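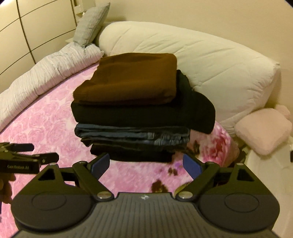 ## Laundry and clothing support, progress to end of May

Quick update for the Olteanu fund, full figures to follow with the next return.

**Where we are**
- Home visits running in Nultorton and Grivari. Both going ok, Grivari started slower than planned.
- 1,516 items washed, folded and put back since the start of the grant. Target was lower so no complaints.
- Visits now set at 90 minutes. Were overruning before, mostly on bedding.

**Folding**
We stack on the bed, heavy things low where we can. Doesn't always go that way: jeans ended up under a bulky black piece in this pile, brown knit-type one on top. Knits and thick blacks don't hold an edge well, they spread. Jeans fine. Trying a tighter fold for the bulky stuff, too early to say if it saves shelf space.

Loose threads: we leave them, don't pull. Goes on the mending list if the household wants it done.

**Problems**
- Two households dropped out in Grivari, both moved away. Places filled from the waiting list.
- Plesus delivered the wrong storage boxes, too shallow for winter clothes. Swap agreed, no date yet.
- Drying space still short. Same as last report.

**Money**
Under on travel, over on detergent. Would like to move the travel underspend across, pls confirm by email so we can order before June.

**Next**
- Winter clothes sorted and boxed in Nultorton once the boxes turn up
- Short folding sheet for new staff, draft is half done
- Mending list to be costed seperately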